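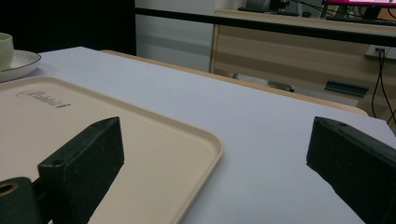 12/19/23 – Forkon, episode 4, sound and subtitle pass

Went through the whole of episode 4 with Hedvig Boström this morning. Timeline is locked at 1,395 seconds including end titles. Drinero want the short titles, so the long card comes off and the music fades under the last shot of the lighthouse.

Dialogue: 70 cues checked against the script. Line 38 still has the old name for the island. Should be Nindale everywhere. Hedvig has the retake from the second session and will drop it in; lip shapes look near enough that we don't need to redraw.

Subtitles: the captain's surname, Đặng, loses its marks in the export. The first letter comes out fine, the vowel doesn't. Changed the font and re-exported, same result. Try saving the text file as UTF-8 before import. If that fails, ask Drinero what their player supports.

Colour: night shots on the pier are darker than in episode 3. Left alone for now. Hedvig thinks it's the background layer, I think it's the fog.

To do
Retake into line 38
Subtitle export again
New end card
Ask whether the recap goes before or after the opening song

Air date still not confirmed. Don't put one on the slate.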